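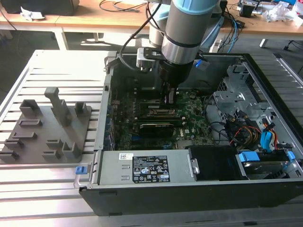
Teaching cell, arm over the open tower, fixture plate on the left.

List: teach-by-demo
Subject: Re: Hand guiding vs. remote for disassembly, memory modules
Attachment: 1 (inline, top of message)

On a morning in August, a list member at Villalobos wrote:

> We are setting up a cell to take apart returned desktop PCs and want
> to teach it from demonstrations. Two questions before we buy anything.
>
> 1. For pulling memory modules, has anyone compared hand guiding the arm
> with driving it remotely? Our integrator favors hand guiding for all of
> it. The operators prefer remote because they can sit down.
>
> 2. How many demonstrations did you need before playback was worth
> running? The figures I find in papers are all for pegs and blocks.
>
> We have the Filtow logger already and would like to keep it.

Answers in order, from the Devetti bench. We have been doing this on Dell towers laid on their side with the panel off, so the board faces up and the tool comes straight down.

On 1, we ended up splitting the task. Hand guiding is good for the approach. An operator can bring the tool in over the memory slots and choose a wrist angle that stays clear of the drive cage and the cable bundle, and can do it in one motion. It is poor for the contact phase. The operator's hand is on the wrist, so the force sensor reads the hand and the module together, and we found no clean way to separate them. Our early recordings looked fine as paths and were useless as force profiles.

Remote fixes the force signal and costs you the approach. People driving from a screen stop and start, and they overshoot in depth. Depth is the hard one with a tool pointing straight down, as a single overhead view tells you very little about the last few millimeters. We added a side view and the pauses got shorter. They did not go away.

What we record now:

Approach: hand guided, to a hover point above the slot. Operator lets go. Logger marks the segment.
Contact: remote, slow scale, from hover to grip and out.
Retreat: played back from the approach in reverse, with no demonstration.
Place: hand guided once per fixture pocket and then reused.

The last line assumes your fixture does not move. Ours is a flat printed plate with upright holders and pockets, set on the extrusion table beside the case. If you lift it out for any reason, teach the place points again. We tried to get away with putting it back against a stop and lost a day to it.

On 2, the set we train on has 687 demonstrations of the contact segment, of which 213 were hand guided all the way through and are now used for path only. I would not read much into the total. With the first 100 remote ones, playback was good enough to run with a person at the stop button. Most of what came later was to cover differences between cases: slot spacing, a graphics card close by, cables lying over the board. If your returns are all one model you will need fewer.

Six operators contributed. Their styles differ more than I expected, mainly in whether they rock the module or pull it square. Mixing the two gave us a policy that started to rock and then pulled. We now label each recording by style and train on one. If you take a single thing from this message, decide on the extraction motion before you record and write it on the operator sheet.

On the Filtow logger — keep it, but check the clock. Ours stamped the arm state and the force data from different sources, and the offset drifted over a long session. The Nulo bridge has an option to stamp both on arrival. It adds a little delay, the same on both channels, and that is easier to deal with than drift.

I would also test the cable routing on the wrist before the first real session. Hand guiding takes the wrist to places that remote driving does not, and a loop that is long enough for one can pull tight in the other.

Two questions back. Are your operators unlatching the modules first, or do you want the arm to do that as well? We have only partial results on latches and I would rather not generalize from them. And which way up will the cases sit? If they stand upright, most of what I said about depth changes.

I can post the segment format and the operator sheet if there is interest. The recordings themselves have to stay here for now.

Devetti bench, teaching cell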